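Chapter 7
Upholstered Seating in the Living Room

After reading this chapter you should be able to:
name the main parts of an upholstered sofa
tell stitched channels from loose cushions
plan a routine for cleaning pale leather
arrange throw pillows to suit the seat

Key terms: armrest, chaise, headrest, panel, seam, tufting

The sofa is usually the largest piece a housekeeping trainee will deal with in a living room, and it takes the most wear. At Huvbridge, the serviced apartment building used as a case study in this book, 628 apartments each have one. In November the housekeeping office logged 3,560 room visits, and sofas came up in the notes more often than beds did.

Leather sofas are built in panels. The maker cuts the hide into pieces and sews them over padding, and the seams give the seat its shape. A deep seam makes a plump, quilted surface that is comfortable to sit on. It also collects crumbs and dust, so the seams are cleaned before the flat parts.

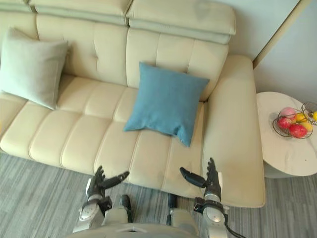
Pale leather shows marks early, most of all where heads and hands rest. Check the headrests first, then the tops of the arms, then the seat. Use a soft, dry cloth on smooth areas and a narrow brush along the stitching. Water is used sparingly – a damp cloth, never a wet one.

Throw pillows are handled last. Lift each one, brush the leather under it, shake the pillow and set it upright against the backrest. Two pillows are enough for most sofas. Colors can differ from each other as long as neither is likely to rub dye onto the leather.

A full sofa routine should take around 35 minutes, including the carpet along the base. Section 7.1 begins with the frame and padding, and Section 7.2 covers leather grades.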